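Bermúdez Household Word List

A README for the word list files. Maintainer: Xóchitl Ledesma.

The list holds 2,000 English nouns for things kept in a home, each with a plain definition and a spelling key. It was compiled for vocabulary software and for printed picture dictionaries. A plush toy and a dish:
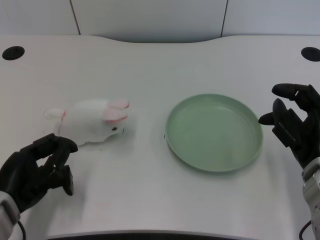
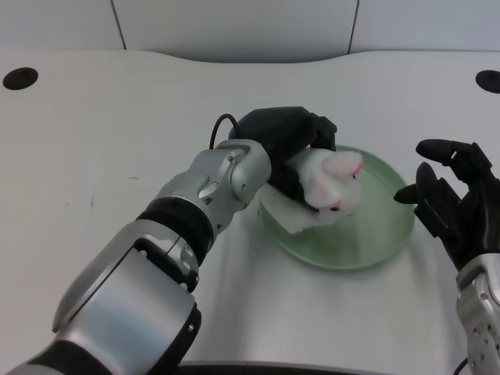
Contents

words.tsv: the main list, one entry per line
variants.tsv: spelling variants and regional terms
removed.tsv: entries dropped from earlier releases, with a reason code
CHANGES: release notes, newest first

Format

All files are UTF-8 with Unix line endings. Fields are separated by a single tab. Empty fields are left empty; no placeholder is used. Columns in words.tsv:

id: integer, stable across releases
headword: lower case unless a proper noun
plural: full form, not a suffix
room: kitchen, bath, bedroom, yard, or general
level: 1 to 5, where 1 is the most common
definition: 200 characters or fewer, no final period

Sources

Headwords were merged from the Greka school glossary and the Bandel catalog index. Duplicates were matched on headword and room. Where the two sources disagreed on a plural, the Greka form was kept and the other was moved to variants.tsv. Definitions were written new for this list.

Levels

Level 1 contains 500 entries. Levels were set by hand by 2 editors working separately. Disagreements of one level were resolved upward. Larger gaps were discussed and the result recorded in CHANGES.

Known issues

Compound nouns are inconsistent. "Dishcloth" is one word, "dish towel" is two, and both follow the source.
The room field allows a single value, so "towel" is filed under bath only.
Yard terms are thin outside levels 1 and 2.
Ids 1140 to 1162 are unused.

Loading

The Rinden reader opens the files without options. In other tools, turn off quote handling; several definitions contain an unpaired inch mark.

Corrections

Send the id, the current text, and the proposed text. Batches are merged in March and December.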